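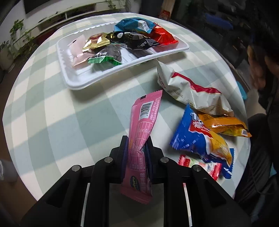 Trendidwood(トレンディドウッド)

Trendidwood(トレンディドウッド、略称トレウド)は、ブロック系サンドボックスゲーム「Gomora」向けの木材加工MODです。作者はAisyah Santoso。原木をそのまま板にするだけだった本体の木工まわりを、乾燥・製材・木取り・継手といった工程に分けて遊べるようにするもので、建築勢のあいだでは「とりあえず入れるやつ」になっています。わたしもGomoraを始めてすぐ友だちのサーバーで触って、それ以来ワールドを作り直すたびに真っ先に入れています。なので、この記事はかなりひいき目で書いてあります。すみません、編集できる人は気になったところを直してください!

名前の読みについては「トレンディ・ウッド」派と「トレンディドウッド」派がいて、作者の配布ページには読み方が書いてありません。この記事では後者で通します。

概要

本体のGomoraでは、木を切ると原木が落ち、原木を作業台に置くと板になります。早い。早いんですけど、どの木も同じ板の色違いでしかなくて、家を建てると壁一面がぺたっとした柄になりがちです。Trendidwoodはここに手を入れていて、原木に「向き」「乾き」「節」の値を持たせています。この組み合わせで、同じ樹種からとった板でも木目が変わります。

値そのものは画面に数字で出ません。原木を手に持ってしゃがむと断面が大きく映って、そこで年輪の詰まり具合や節の位置を見て判断します。最初はわけがわからないと思います。わたしは最初の家を建てるあいだ、断面を一度も見ないで全部切っていました。それでも家は建ちます。柱の柄がばらばらになるだけです。

追加されるのは大きく分けて、加工用の設備、木材ブロック、継手、塗料です。敵や次元は増えません。戦闘まわりにはまったく触らないので、冒険系のMODと一緒に入れてもだいたい喧嘩しません(例外は後ろの「相性」の節に書きました)。

導入

動かすにはローダーのOkexが必要です。Okexなしで入れると、ゲームは起動するのに木材が全部ピンク色の市松模様になります。質問掲示板でいちばん多いのがこれなので、先に書いておきます。ピンクになったらOkexを確認してください。

手順は次のとおりです。

Okexを本体のフォルダに入れて、一度起動して、閉じる。
modsフォルダができているので、そこにTrendidwoodの本体ファイルと「木目データ」のファイルを両方入れる。
起動して、タイトル画面の右下にのこぎりのマークが出ていれば読み込めています。

木目データは別配布です。配布ページの下のほうに小さくリンクがあって、わたしは二回見落としました。片方だけ入れた場合もピンクにはならず、全部の木が同じ柄になるので、壊れているのか仕様なのかすごくわかりにくいです。「なんか地味だな」と思ったら木目データを疑ってください。

既存のワールドに後から入れても大丈夫です。ただし、すでに建っている板は「無銘の板」という扱いになって、木目が固定されます。刷毛を持って右クリックすると一枚ずつ木目を選び直せますが、大きい建物でこれをやるのは修行です。城を持っている人は覚悟がいります。

加工の流れ

乾燥

切りたての原木は「生木」です。生木のまま板にすることもできますが、ゲーム内で日がたつと反りが出ます。反った板はブロックの角が少し浮いて見えて、床に使うと歩くたびにきしむ音がします。この音が好きでわざと生木で床を張る人もいて、Melur Nguiさんの廃校ワールドなんかは廊下が全部それでした。歩くだけで怖いです。

乾燥させるには桟積み台に置きます。屋根の下で風が抜ける場所だと早く、雨ざらしだと進みません。標準設定だとゲーム内の21日で乾ききります。待てない人向けに乾燥室があり、炭を燃やせば7日まで縮みます。でも乾燥室は燃料を食うし、温度を上げすぎると割れます。割れた材は薪にしかなりません。わたしは急いで橋を架けようとして、黒檀もどき(正式名は「夜木」)を一山まるごと割ったことがあって、あのときは本当にパソコンの前で声が出ました。

乾き具合は木口を叩いた音でわかります。鈍い音ならまだ、高い音なら乾いています。音を消して遊んでいる人は、設定で「木口の色」をオンにすると色の濃淡で見分けられるようになります。

製材と木取り

Trendidwoodの心臓部がここです。製材台に原木を載せると断面の図が出て、どこに刃を入れるか線を引きます。中心を通るように切れば柾目、外すと板目。節を避けると取れる枚数が減り、節を入れると枚数は増えるけれど継手の強度が落ちます。

線は自由に引けますが、慣れるまでは「手本線」をオンにしておくのがおすすめです。樹種ごとに無難な線を薄く出してくれます。手本線どおりに切っていると、ある日ふと「この節、板の真ん中に来たら面白いのに」と思う瞬間がきて、そこからが沼です。わたしの倉庫には、節がきれいに二つ並んだ板だけを入れた箱があります。使い道はありません。

刃は手のこ、帯のこ、水車のこがあって、後のものほど一度にたくさん切れます。ただ手のこにしかできない切り方もあって、曲がり材に沿って刃を入れる「沿い挽き」は手のこ専用です。船の肋材や鳥居みたいな曲線が欲しいときに使います。水車のこを手に入れても、手のこは捨てないほうがいいです。

継手

板や柱をつなぐときに継手を選べます。釘で留める、組む、差して栓を打つ、といった種類があり、見た目と強度が違います。強度は重力の設定をオンにしたワールドでだけ意味を持ちます。オフのワールドでは純粋な飾りなので、好きなのを選んでください。

重力オンの場合、柱の間隔を広げすぎると梁がたわみ、そのままにすると落ちます。落ちる前には木の粉がぱらぱら降ってくるので、見えたらすぐ下から離れてください。たわんだ梁は下に仮の柱を立てて一晩置くと戻ることがあります。戻らないこともあります。どういう条件で戻るのかは作者も「木の機嫌」としか書いていなくて、検証班も意見が割れています。

塗料

油、蝋、柿渋風の「渋」、漆風の「夜塗り」があります。油は木目が濃く出て、蝋はつやが出ます。渋は塗った直後は薄いのに、ゲーム内で日がたつにつれて色が深くなっていきます。塗った面積が広いと場所ごとに色の進みが違って、日なたの壁と日陰の壁で差が出るのがもう最高で、わたしは渋ばっかり使っています。

夜塗りは塗り重ねる回数で深さが変わります。一回ごとに乾かさないといけなくて、乾く前に次を塗ると表面がしわになります。しわはやすりで落とせますが、下の層まで一緒に落ちることがあります。急がないでください、としか言えません。

樹種

本体にある木は全部対応しています。加えてTrendidwood独自の木がいくつか生えます。全部書くと長くなるので、よく聞かれるものだけ。

霧杉は、標高の高い谷に生えます。まっすぐで節が少なく、手本線に逆らう理由がないくらい素直です。初心者の家はだいたい霧杉になります。柱にも床にも使えて、欠点らしい欠点は塗料の乗りがちょっと薄いことくらい。

瘤樫は節だらけです。製材台に載せるたびに笑ってしまうくらい節だらけ。でも板目で切ったときの渦の模様は瘤樫でしか出ません。家具や扉に一枚だけ使うと引き締まります。壁全部に使うと目が回ります(やりました)。

夜木は真っ黒で重く、水に沈みます。水中の基礎に使っても腐らないので、桟橋の足によく使われます。生えている場所が少ないうえに、植えても育つのが遅いです。見つけても全部切らないで、種を残してあげてください。

塩楡は海辺に生えます。生木のまま潮風に当てておくと灰色になり、これが流木風の板になります。屋内で乾かすとただの茶色い板で、見分けがつかなくなった人の悲鳴を掲示板でよく見かけます。箱に名札をつけましょう。

紙樺は皮が剥げます。皮は屋根材になり、巻物や提灯の材料にもなります。幹のほうは柔らかくて構造材には向きません。

歴史

作者のAisyahさんは、もともとGomora本体の質感差し替えを配布していた人です。どの木も同じ板の色違い、というのを差し替えだけでどうにかしようとして、位置によって柄が変わる仕組みを組んでいたのですが、隣の板と柄がずれて継ぎ目が目立つ問題がどうしても残ったそうです。そこで「柄を場所で決めるのをやめて、木そのものに持たせる」という方向に切り替えたのがTrendidwoodの始まりだと、初期の配布ページの説明文に書いてありました。その説明文はもう消えています。わたしが保存しておかなかったのが悔やまれます……。

最初の版は乾燥も継手もなくて、製材台が一つあるだけでした。しかも線は一本しか引けませんでした。それでも面白がる人が集まって、Husarサーバーの住人たちが街を一つ丸ごとTrendidwoodの木材で作ります。これが「木の町」と呼ばれているやつで、最初の版しか動かない古い環境がいまも残してあり、見学もできます。町の入口の橋を架けたのがStepan Lysenkoさんで、継手がまだない時期に、板の木目の向きだけで継手っぽく見せているのがすごいです。行ったら橋の裏側を見てください。

継手が入ったのは次の大きな更新で、このときStepanさんが開発に加わりました。重力との連動は彼の担当です。最初の重力はとにかく厳しくて、ちょっと庇を伸ばしただけで落ちました。更新した翌朝にHusarの木の町を再現した新しい町が半分崩れていて、住人の会話欄が悲鳴で埋まったのは、いまでも語り草になっています。すぐに緩和版が出ましたが、「崩壊版」をわざわざ使い続ける人もいます。崩れるのを眺めるのが好きだそうです。まあ、わからなくもないです。

塗料はNabila Hidayatさんの別MODだったものが統合されました。なので塗料の部分だけ設定画面の作りがちょっと違っていて、戻るボタンが左上にあります(ほかは右下)。慣れません。何年たっても右下を押してしまいます。

設定

設定はタイトル画面ののこぎりマークから開きます。触ることが多い項目をまとめておきます。

乾燥の速さ。標準、のんびり、せっかち、なし。「なし」にすると生木という概念が消えて、切った瞬間から乾いた材になります。創造モードで建築だけしたい人はこれで。

木目の種類数。樹種ごとに用意される柄の数です。標準は30で、上げるほど同じ柄が並びにくくなりますが、読み込みが重くなります。上限は500。わたしのパソコンで上限にしたら起動中にお茶が淹れられました。飲み終わっても起動していませんでした。標準のままで困ることはまずないです。

きしみ音。床のきしみの大きさ。ゼロにもできます。多人数で遊ぶときは下げておいたほうが平和です。

重力。オン、緩和、オフ。サーバーの場合はサーバー側の設定が優先されます。

断面の表示。しゃがんだときに出る断面図の大きさです。標準だと画面の半分近くを使うので、洞窟で原木を持ったまましゃがむと前が見えなくて危ないです。小さめをおすすめします。

相性

影を描き直す系のMODとは相性がよく、木目に細かい凹凸が出ます。朝の低い光で柾目の床を見ると、ちょっとずっと眺めていられます。ただし夜塗りだけは反射が強く出すぎて、鏡みたいになる場合があります。その場合は塗料の設定で「つや」を一段落としてください。

自動化系のMODとは、ものによります。コンベアで原木を製材台に流すと、手本線どおりに勝手に切ってくれるので楽です。でも乾燥の途中で機械に吸わせると乾きの値が消えて生木に戻る不具合があり、まだ直っていません。桟積み台から出す口は手動にしておくのが無難です。

樹木を増やすMODは、そのままだと追加された木が全部「無銘」扱いになります。木目データを自分で書けば対応できます。書き方は次の節に。

例外として、地形を丸ごと差し替えるMODを入れると霧杉が生えなくなることがあります。霧杉は標高と湿り気の両方を見て生えるので、片方の値がない地形だと条件を満たせません。行商人から苗を買えば植えられます。ちょっと高いです。

木目データの自作

自分で木目を描いて足せます。必要なのは木口、柾目、板目の絵が一枚ずつと、樹種の名前を書いた設定ファイルだけです。足りない中間の柄はMODが混ぜて作ってくれます。

絵を描くときのこつは、年輪の間隔を均等にしないこと。均等に描くと、並べたときに縞模様のシャツみたいになります。節は別の層に描いてください。一緒に描いてしまうと、どの板にも同じ場所に同じ節が出ます。Melurさんの配布している塩楡の差し替え版は層の分け方がお手本みたいにきれいなので、開いて中を見るだけでも勉強になります。

設定ファイルでよくある失敗は、樹種名の綴りが本体側と違っていることです。大文字と小文字も区別されます。わたしはこれで一晩つぶしました。あと、文字コードが違うと読み込みが途中で止まって、その樹種だけ真っ白な板になります。真っ白な板は真っ白な板で人気があって、雪国の建築に使っている人がいるのですが、次の更新で見た目が変わるかもしれないので大作には使わないほうがいいと思います。

サーバーでの利用

多人数で遊ぶ場合は、サーバーと参加者全員に同じ版が必要です。版がずれていると接続はできるのに継手がほどけて見えます。自分の画面でだけほどけて見えているので、慌てて直しに行くと、ほかの人からは元気な柱を壊している人に見えます。わたしはQistina Ngauさんの茶室でこれをやりました。Qistinaさん、あのときは本当にごめんなさい。

Husarサーバーには独自の決まりがあって、他人の桟積み台に触らない、夜木は切ったら植える、重力は緩和で統一、となっています。木の町の近くには共用の水車のこがあり、だれでも使えます。夕方の七時ごろは混むので、急ぎの人は朝がいいです。冬場の11月くらいから雪景色の期間が始まって、この間は屋外の桟積み台が全部止まります。乾かしたい材は先に屋内へ。

よくある質問

板の木目を後から変えられる?
無銘の板なら刷毛で変えられます。ちゃんと製材した板は変えられません。切り直すしかないです。

節の値はどこで見られる?
数字では見られません。開発用の表示を出せば見えるという話がありますが、いまの版では出ませんでした。断面を見て慣れるのが早いです。

サーバーが重い。
木目の種類数を下げる、きしみ音を切る、の順に試してください。沿い挽きの材が大量にある場所も重くなります。

苗が育たない。
霧杉なら標高、塩楡なら海との距離を見てください。夜木は育っています。遅いだけです。

前の版の設計図は読める?
継手が入る前のものは読めますが、接合部が全部釘になります。渋い見た目が好みなら手で組み直しです。

日本語の表示がおかしい。
塗料の画面だけ訳が古いままです。「蝋」が「ろうそく」になっていますが、中身は蝋です。訳の直しは配布ページの掲示板で受け付けていて、わたしも一度送りました。まだろうそくのままです。

関連項目

Okex(ローダー)
Husar(サーバー)
木の町
Gomoraの樹木一覧
崩壊版

この記事の履歴メモ

塗料の節を大きく書き足しました。継手の種類ごとの強度表は前の版の数値だったので、いったん外してあります。新しい版で測った人がいたら足してください。瘤樫の渦模様の出し方も、わかる人お願いします。わたしのやり方だと三本に一本くらいしか出ません。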